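Search the archive
Go

Re: [news-roundup] Wednesday edition: bus fares, the inquiry, and who reads this thing
Mared Skyrme, Wednesday, 6:40 a.m.

Morning, all. Replying inline while the coffee does its work.

Daithí Madigan wrote:
> The Indale council votes tonight on raising the
> bus fare, and we gave it one line under the weather.
> Meanwhile the minister's haircut got a paragraph.
> Can we talk about the order of things?

We can. The haircut was the most clicked item in September, and I say that with my head in my hands. Fares go on top tomorrow.
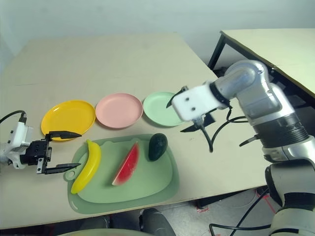

1. The fare vote

The council wants 32 cents more a ride. The mayor calls this "a modest realignment," as people do when they drive to work. Ekkachai Phuthong is in the public gallery tonight and will file by whatever hour they stop thanking each other.
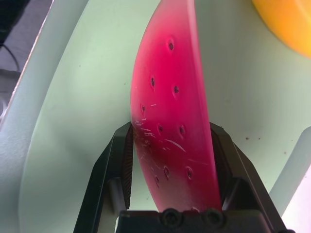
Pink piece with small dark holes, up close

2. The Akside inquiry

Day 5, and the former housing minister still can't recall the meeting, the memo, or the lunch. He did recall the parking. The memo runs to 63 pages, and Paweena Chaiyaporn has read them all so that you can skip to page 40.

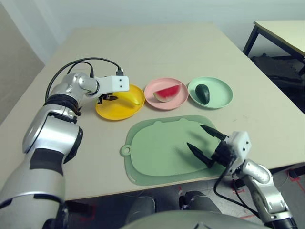 She thinks the lunch matters more than the memo. I'm inclined to agree, having seen the bill.

3. Who reads this thing

We're at 2550 subscribers, several of whom are the same press officer.

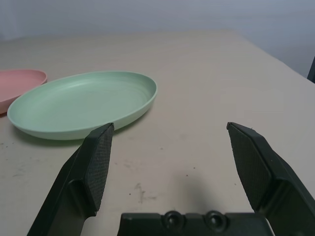
Daithí also wants the links sorted by party. I'd sooner sort by subject and let the parties fight it out underneath. Color tags might help, say green for transport and pink for courts, like the plates, provided they don't crowd each other the way those two do. Rok Halilović can mock something up if he's awake.

Objections by noon, please.

Mared

4 replies | 2 shares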